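Nevetti gossip tracker, two months in

I've been reading celebrity gossip since it came stapled, so when Hazem Bennani kept going on about Nevetti (it's an app that pulls every dating rumor into one feed and then tells you later who got it right), I caved and paid for the full version in March.
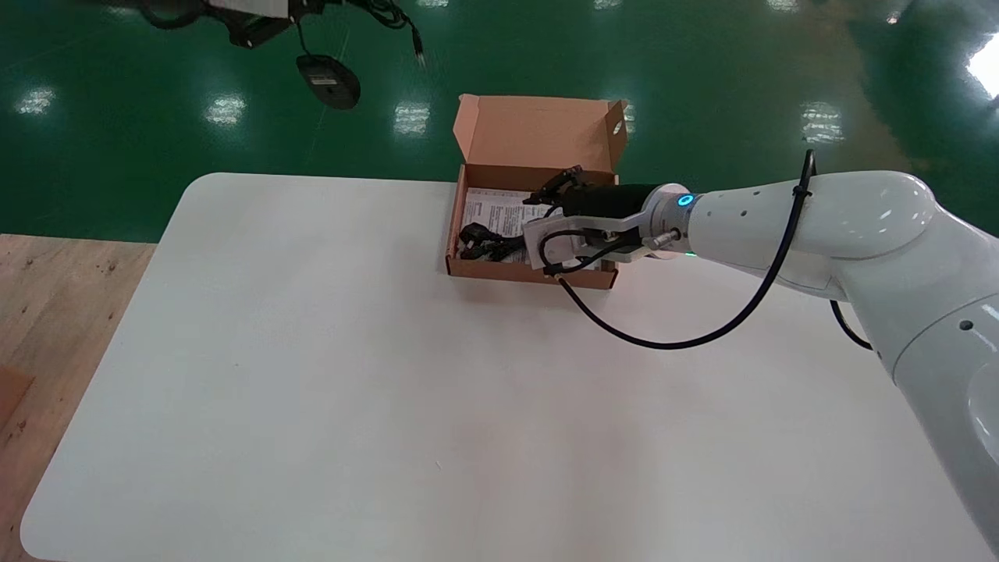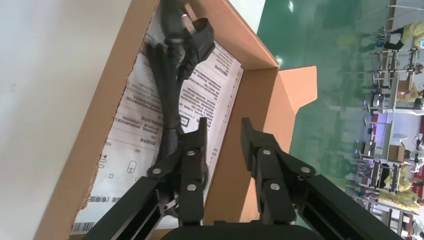
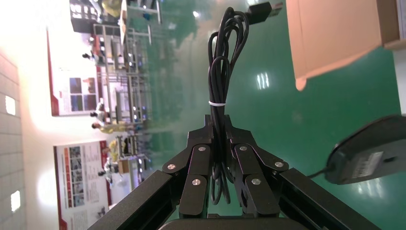
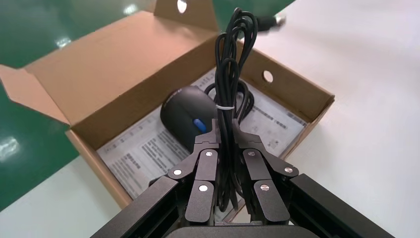 Can you follow just one couple without getting everybody else's breakups?

You can follow a single couple by tapping the heart next to their names, then switching off "related stories" in settings. Leave that on and you get every ex either of them ever had.

So, do I like it? Mostly, and more than I expected to! The scorecard is the fun part. Each gossip site gets a grade out of 100 for how often its "sources close to the pair" panned out, and I've lost whole lunch hours scrolling through old engagement stories that never went anywhere. Uvel, my longtime favorite for red carpet scoops, has a 26. Ouch – and I'm still reading it every morning.

The feed itself is quick, and I love that the denials sit right under the rumor, so you can see the rep saying "just friends" and then the vacation photos that showed up later. The archive goes back some 500 stories per star for the big names. Smaller ones, forget it. I looked up the guy from Pitham (the detective show, second season, great coat) and got 2 items, both about his dog.

My gripes: the alerts are way too loud about nothing. My phone buzzed at dinner to tell me someone had unfollowed someone, and then again when they followed them back. And the search can't handle nicknames, so if you only know a couple by their mashed-together name you're stuck.

I'll keep paying through awards season, then see how I feel about it.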